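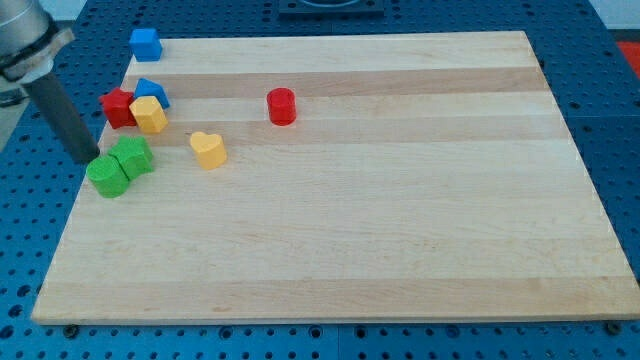

工位现状：蓝色孔板台面、枫木拼条砧板和彩色积木，机械臂在左上角。

Stundell 工位说明（README）

先说一句，这份东西是写给接手这个工位的人看的，也是写给三个月以后的我自己看的。我记性不行，上次换完末端杆忘了改工具坐标，对着屏幕发呆了一个下午，所以这回老老实实写下来。仓库里的脚本、标定文件和录下来的数据都跟着这份说明走，改了哪样就顺手改这里。

工位叫 Stundell，是 Oda 项目里专门做积木分拣和推移的那一个。隔壁还有一个叫 Golob，台面长得差不多，但是控制柜版本不一样，参数千万别互相拷！我拷过，后果是碰撞检测一直乱报，停机停到怀疑人生。

一、台面和砧板

台面是蓝色的金属孔板，几块拼起来的，拼缝肉眼能看见。孔是规则网格，装夹具很方便，不过拼缝两边的高度会有一点点差，所以凡是要求精度的东西都别跨缝装。砧板是例外，它够厚够硬，自己就是一个平面。

砧板我是当工作面来用的，浅色枫木条拼的，深一条浅一条横着走。好处是机械臂下探过头的时候木头会让一让，杆头不至于直接怼到金属上。坏处是它会随着天气变形，三月返潮那阵子最明显。我的做法是每次开机都用塞尺在四个角量一遍，缝隙超过6丝就翻面压一晚上，第二天再量。翻面之后一定要重跑 board_plane，别偷懒。

板面上有一个深色的小点，在黄色心形左边那一片。视觉那边偶尔会把它当成东西框出来，面积阈值调高一点就没事了，配置里已经调好。擦板子请用拧干的布，别喷酒精，也别拿砂纸磨，磨过的地方反光不一样，分割模型会闹脾气。

二、积木

红、蓝、黄、绿四种颜色，形状有方块、楔形、星形、六棱柱、圆柱和心形。同一种形状可能有两个颜色，比如星形就有红的也有绿的，写任务文本的时候颜色和形状都要带上，只写“把星星推过去”这种句子会被检查脚本打回来。

摆放没有固定图案，随手撒就行，挤在一起、歪着靠着都可以，我们就是要这种乱。唯一的要求是所有积木都在砧板上，不要掉到孔板上去，小块卡在孔边上很难抠。

积木表面有点亮，顶灯开太足的时候圆柱的侧面会出一条高光。灯调到旋钮刻度的45就好，我用记号笔画了线。

三、末端杆

这台臂的末端没有手指，就是一根深灰色的圆柱杆，通过深色法兰接在臂上。它只负责推和拨，不夹东西。

换杆步骤：
1. 先把臂开到 park 位，按下急停，等抱闸响一声。
2. 一只手托住杆，另一只手松螺钉，对角松，别一口气拧完一颗再拧下一颗。
3. 擦干净法兰的两个面。我在这儿栽过跟头，一小粒木屑就能让杆头偏出去一大截。
4. 装新杆，对角上紧，扭力扳手用随箱那把，听到咔哒就停。
5. 松开急停，跑 tool_check，让杆头去点标定针，四个姿态都点完再看残差。
6. 把新的工具坐标写进 config/tool.yaml，然后提交！提交！提交！

新杆和旧杆长度不一定一样，Vonstead 那批比原来的长一点点，下探高度要跟着改。我给杆头和板面之间留的行进余量是37毫米，这个数是横移时用的，推积木的时候另有一个低位参数，叫 push_z，别搞混。

四、开机和日常

开机顺序是控制柜、相机、工控机，反过来的话相机有时候抢不到地址，只能重启。控制柜自检要等一会儿，面板上灯不闪了再连，急也没用。

每天第一轮先跑 warmup，臂会在板子上空慢慢画几个框，让关节热一热。我习惯站在旁边听，要是第二关节有咯噔咯噔的声音，就先别接着跑了，去看一下底座螺栓。上次有声音就是底座螺栓松了，紧完就安静了，差点白拆一个减速机，吓死我。

台面上的螺栓每个月检查一圈，用划线笔做记号，线对不上就是松了。孔里容易攒木屑和灰，用吸尘器吸，别用气枪吹，吹起来全落到相机镜头上。

五、常见毛病

杆头推到一半打滑：多半是 push_z 太高，杆只蹭到积木上沿，往下降一点点。星形最容易这样，推在尖角上会转圈，规划器里已经让它优先去推两个角之间的凹口。

圆柱推着推着跑了：这个没什么好办法，速度降下来，推完停半拍再抬杆。

报错56：编码器通信超时。先查臂根部那根线缆，弯得太急的话里面会虚接，重新理一下、扎带松一格，基本就好了。要是还报，就换备用线，备用线在柜子最下层的抽屉里，袋子上写着 Stundell。

视觉坐标整体偏一边：砧板被人碰过。沿台面上的胶带角重新靠齐，再跑一遍 board_plane。

六、目录

config/ 工具坐标、板面平面、灯光和阈值
scripts/ warmup、tool_check、board_plane 都在里面
data/ 按次存放，每次一个文件夹，里面有图像、关节状态和任务文本
notes/ 我的流水账，写得很乱，但是每次换杆和翻板都有记录

还没弄完的：底座线缆想换成拖链，支架已经画好了，还没打印；灯光旋钮想改成软件控制，免得老被衣袖蹭到。谁有空先做了就在 notes/ 里留一行，顺便把上面对应的段落改掉。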